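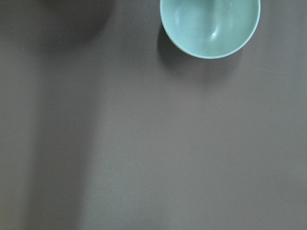
juddale_bench
Our scooping set is at 398 episodes and I want opinions before we record any more. The task is ice transfer: scoop cubes from one bowl, tip them into another, put the scoop back. Policy trained on the first 300 does fine on the approach and the grab, then gets vague once it has to find the target. I went through wrist frames last night and a lot of them are like this one, with the green bowl up in the top right, only the lower half of it in view, and the rest plain tabletop. The overhead camera is no help because the arm blocks it at that point. So do I throw these out, reweight them, or leave them alone and collect more?

Posted in: Data collection / Small arms

Salazar9
Leave them alone. Your policy is going to see views like that at run time whether you like it or not. If you cut them, the first time the bowl drifts toward a corner it will have no idea what to do.

pellet_tray
What's your bowl placement like? If the target is always in the same area the model learns to go there and ignores the picture. We had this on a cup sorting job. Looked great for weeks, then someone moved the mat four inches and it poured onto the bench.

juddale_bench
Placement is by hand, wherever the operator feels like. I plotted it once and it was worse than I hoped. Most starts have the green bowl to the right.

pellet_tray
Then that's your problem, or half of it. People say they're randomizing and they aren't. Print a grid, number the cells, let a script pick the cell.

kettlewire
I disagree with Salazar9. There's a difference between a hard view and a view with almost nothing in it. If three quarters of the pixels are table, you are asking the network to learn from shadows. I would drop any stretch where the target is out of view for more than a second and see what happens. It's one training run. Cheap test.

Salazar9
It's cheap until you believe the result. Cutting out the middle of an episode breaks the timing between the grab and the pour. If you use action chunks you end up with jumps.

kettlewire
You split the episode at the cut, you don't glue it back together. We did that all through the Atasard set and had no jumps.

Salazar9
Atasard was pick and place with rigid blocks. Ice slides around. By the time you get to the pour half the state is what's sitting in the scoop, and the wrist camera can't always see that either.

juddale_bench
For reference, a frame with both bowls in it. Pink is the source, green is the target. Anything with both visible like this trains well for us, even with the scoop covering a good part of the ice.

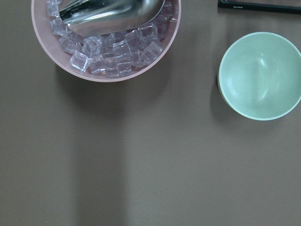

Replies, page 2

tanager
Looking at the two frames, I'd worry about the cubes more than the bowls. They're clear, and the pink comes right through them. Does the policy know when the source bowl is getting low? Ours would keep digging in a spot that had no ice left in it.

juddale_bench
It doesn't do that much, but we refill often so it rarely meets a low bowl. I should probably record some on purpose. The cubes get pushed to the side near the end and you need a different angle on the scoop.

tanager
Yes, record those. Also swap the bowls. Put the ice in the green one for a block of episodes. Otherwise "pink" is the source forever.

pellet_tray
Only if he wants it to work with swapped bowls. If the job is always pink to green then color is a perfectly good cue and I'd let it use it.

tanager
Fair, depends on the job. The Brarkasura people wanted any bowl to any bowl, so I'm biased.

kettlewire
What about the shadows? In the first frame there's a big soft dark patch to the left of the bowl with no object in view to explain it. If your lights are fixed and the arm throws the same shadow every time, the model can use that for position. Move a lamp and it falls apart.

juddale_bench
Lights are fixed. Hadn't considered that. I can shift one between blocks without much trouble.

Salazar9
Do that one first. Costs you nothing.

juddale_bench
OK, plan for September. Script picks the bowl cells. Lamp moves every block. I'll do some low bowl episodes, maybe 9 to a block so they don't take over. I'll run kettlewire's split as a separate training run and keep the full set as the baseline — same seed, same number of steps. No bowl swap for now, the job is pink to green.

kettlewire
Evaluate on placements you didn't train on or the comparison won't tell you much.

juddale_bench
Four cells held out. Wrote it down.

pellet_tray
Check the held-out cells aren't all on the right.

juddale_bench
Two of them were. Changing it.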